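Keeping track of my father's tablets when three of us share the care

Posted in Family and Home Care

Fadime Keskin

Hello everyone. My father is living with me in Wendov and my brother comes in the mornings, and a neighbour helps when we are both at work. Dad has 4 different medicines now. Two of them changed last month and since then we are having small mistakes. One time he got his evening tablet at lunch. Another time my brother was not sure if I had given the morning one, so he did not give it, and he was right to wait, but I had not given it either.

I bought a weekly pill organizer with coloured lids. It is good, but my father opens it by himself and moves tablets from one place to another. He says he is making it tidy. I do not want to take everything away from him, he was managing his own affairs all his life.

What do other families do? Should we keep the tablets in their original boxes or not? Please write simple things, we are tired people.

Yavuz Kozan

Hello Fadime. I looked after my mother for 4 years and we had the same trouble, so I will write what we did. I am not a nurse.

First, go to your pharmacist and ask for blister packs. The pharmacy puts the tablets in a sealed card, with a pocket for each time of the day. My mother could also not resist tidying, but with the sealed card she could only look. Ask the price before you agree, because every pharmacy has its own way. In Ulau we had two pharmacies and only the smaller one would deliver the cards to the house.

Second, keep one sheet of paper on the fridge, with one line for each dose. The person who gives the tablet writes the time and their initials at that moment, with the pen on a string. We tried an application on the phone first, but my sister forgot her password and my uncle would not touch it. Paper was better for our family. When a sheet was full I put it in a folder and took the folder to the doctor.

Third, when the doctor changes something, write the date of the change in red on the sheet and phone the other two people. A message is easy to miss. Take the old tablets back to the pharmacy the same week, do not leave them in the drawer for later. My mother had one that looked almost the same as the new one and it made me very nervous.

About the boxes, I kept them, also when we had the cards. The label and the leaflet are useful if you must call somebody at night. I kept them on the high shelf, and took them down to the table only when I was checking them against the doctor's list.

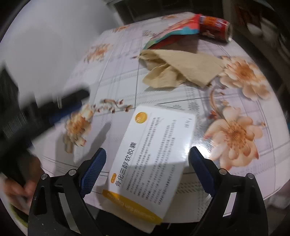

Ulau, September

I am adding a little to my answer, as Fadime wrote to me to ask about missed doses. Please do not give two together to catch up unless the pharmacist says so. Some medicines you can take late and some you must skip, and it is different for each one. I asked for this in writing for every medicine and taped it beside the sheet. Ask also which ones must be taken with food. And if your father has had a wrong dose and you are worried, call at once, do not wait to see how he is.

For his feelings, maybe let him be the one who presses the tablet out of the card while you stand there. My mother liked this, she was quicker than me.

Kolitz2000

Just get a box with a lock, plenty of them online. My nan has one that beeps. It drives the dog mad but she takes her tablets. Don't know if the pharmacy will fill it for you, ours didn't.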